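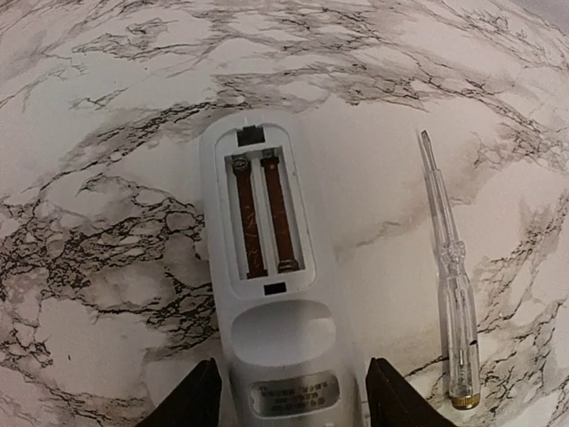 Chapter 4
Gathering Demonstrations

4.1 Introduction

The preceding chapters treated the learning system as though its examples were already to hand. A body of recorded motion was assumed, together with the camera views that belong to it, and attention was given to how a policy may be fitted to such a record. The present chapter turns to the record itself. It considers how tasks are chosen, how an operator is prepared, how a session is run, and how the resulting episodes are accepted or set aside.

Students who come to the subject from computing often regard this work as a preliminary. Experience in teaching laboratories suggests otherwise. Many of the faults that appear when a trained policy is run can be traced to the week in which its demonstrations were made, and few of them can be put right afterwards by a change of model.

By the end of the chapter the reader should be able to write a task sheet for a short household or bench task, plan the variation to be covered by a set of episodes, explain the difference between a failed episode and a spoiled one, and keep a session log that another person can follow.

4.2 Terms used in this chapter

An episode is one continuous recording of one attempt at a task, from the agreed starting position to the agreed end. A demonstration is an episode carried out by a human operator, whether by guiding the arm by hand or by means of a leader device. A session is a group of episodes made by one operator without a change to the fixed equipment. A task sheet is the written statement of what is to be done and of what counts as having done it.

The word "scene" is used in a narrow sense, to mean the objects and the work surface together with their arrangement at the start of an episode. Lighting is recorded separately, under the conditions of the session.

4.3 The running case: battery compartments

Most of the worked material in this chapter is drawn from the Larimar collection, a set of 1082 episodes made for teaching purposes under the direction of Ghazal Ebrahimi. The tasks concern small hand-held devices of the kind found in any home, and in particular their battery compartments: opening the cover, removing or fitting cells, and closing the cover again. Fifty-one task sheets were written, of which several are reproduced in Appendix B.

The family of tasks was selected for three reasons. The objects are cheap and easily replaced. The movements are short, so that an episode seldom lasts more than about 2 minutes. Most important, success depends on small features. A cell must lie in its channel and meet a metal contact at each end, and a cover must engage with slots that are only a few millimetres across. A view from across the room will rarely settle whether this has been achieved, and for that reason the collection relies heavily on a camera mounted at the wrist.

A wrist view brings difficulties of its own. The fingers of the gripper occupy part of every image, and the part of the object nearest to them may be hidden at the moment of contact. The background moves whenever the arm moves. Where the work surface carries a strong pattern, such as imitation marble, the edges of a pale object may be harder to find than they would be on a plain mat. Section 4.6 discusses how far such surfaces should be sought out and how far avoided.

4.4 Who should demonstrate

It is commonly supposed that the best demonstrator is the most skilled one. Morenike Chukwu, who supervised the operators on the Larimar collection, took a different position. In her notes she observes that a highly practised operator tends to leave out the small corrections from which a policy learns to recover, and that such operators also drift, over a long session, towards a single habitual path. She recommended that sessions be kept short and that every task sheet be carried out by at least two people.

The training given to new operators is set out in Section 4.5. It includes a period of practice in which nothing is kept. Supervisors should resist the temptation to add practice episodes to the collection when numbers are low.

Before you read on

Choose a device in your own home that takes replaceable cells. Write down, in no more than 96 words, the starting position, the end position and the test by which a second person could judge whether the cells had been fitted properly. Keep what you have written. You will be asked to revise it at the end of Section 4.5.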